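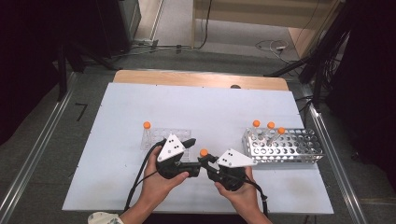 Section 4: Setting up the round timer for sparring night

Okay, you've got the Hekurwood timer out of the box and the wall bracket is up (if it isn't, go back to Section 3, I'll wait). Now we get it counting rounds. I've done this in my own gym more times than I'd like and it takes one cup of coffee.

1. Plug in the power supply and hold the big side button until the display shows four dashes.

2. Type the factory code, 3661, and press SET. The dashes turn into a zero. If they blink instead, you typed too fast. Slow down and go again.

3. Press MODE until you see MMA. Boxing mode looks almost the same, but it gives you three-minute rounds, and your fighters will notice before you do!

4. Set the round length to five minutes and the rest to one minute, then press SET twice. The first press saves the round, the second saves the rest. 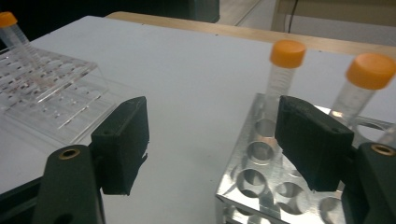

5. Pick your bell. I like the one called Ambrose, a low double clang you can hear over a full mat of people hitting pads. Siseo is the buzzer, and I turn it off for the kids' class.

6. Set the ten-second warning. Mine is a wood-clapper sound at volume 79. Anything higher rattles the bracket.

Note: the volume setting goes back to low after a power cut. The round lengths stay put.

Caution: don't hang the timer over the cage door. People climb in and out there with headgear on, and the cord is right at grabbing height.
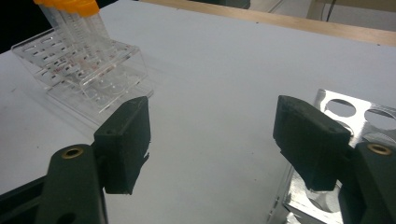

7. Pair the remote. Hold START on the remote and MODE on the timer together until you hear a chirp. If you run two timers in one room, put the second on channel 578 or they'll start each other's rounds (ask me how I found out).

8. Run one full round with the gym empty. Stand in the far corner and listen for the warning, then the bell.

If you're using the Flondus speaker kit too, leave it unplugged until step 8 is done, then go to Section 5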